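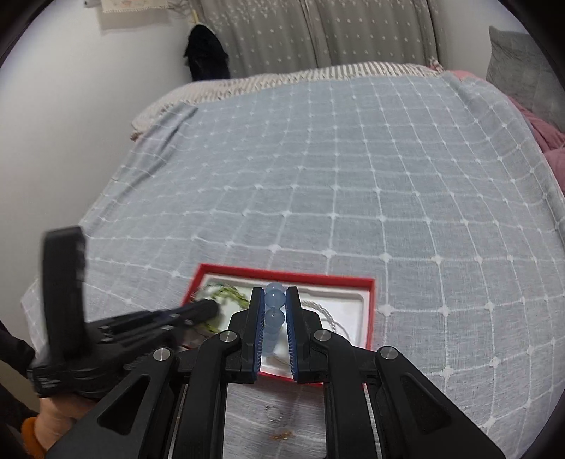 Ticket: Jewelry sorting, two-handed set – loss of pose tracking on patterned fabric
Project: Esa
Site: Daltgate
Reported to: Clotance data support
Status: Resolved, monitoring

Summary of issue

During processing of the March recordings for the jewelry sorting task, the reporting team found that 34 of 595 episodes failed the trajectory check. In each failed episode, the estimated position of one hand-held gripper jumped by the width of one square of the bedspread grid and did not return. The remaining episodes passed without correction.

Steps taken by the reporting team

The calibration files were reloaded and the affected episodes were processed a second time. The result was the same. The team then exchanged the left and right calibration files as a test. This made all episodes fail and was reversed.

Response from support

The failures are consistent with false matches between repeated features. The bedspread used for this task carries a regular grid of white lines with a similar knot at each crossing. When a gripper is held low over the fabric, the tracker has few other features to rely on and may match one crossing to its neighbor. The red box and the jewelry in it do not fully solve the problem, as the beads are shiny and the items shift when handled.

Please confirm whether the mapping pass was recorded before the task episodes, and whether it included the far side of the bed.

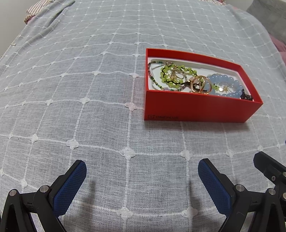
Reply from the reporting team

A mapping pass was recorded. It covered the box and the nearer part of the bedspread only. The curtains and the wall were not included.

Response from support

Thank you. Please carry out the following.

1. Record a new mapping pass that includes the curtains, the wall and the pillow end of the bed.
2. Set the match rejection threshold in the Turunen tracker to 7 and leave all other values at default.
3. Process the failed episodes again with the new map.
4. Do not smooth the trajectories before the check is run. Smoothing can hide a jump of this kind.

Reply from the reporting team

All four steps were completed. Of the 34 failed episodes, all but two now pass. The two that still fail show fast motion of one gripper close to the box, with heavy blur – both have been removed from the training set. A policy trained on the corrected set will be compared with the earlier one when the next evaluation is run. Results will be added under ticket 2279.

Closing note

The mapping instructions for Esa now require a view of the room beyond the work surface whenever a patterned cloth is used. This ticket remains under monitoring until the evaluation has been filed.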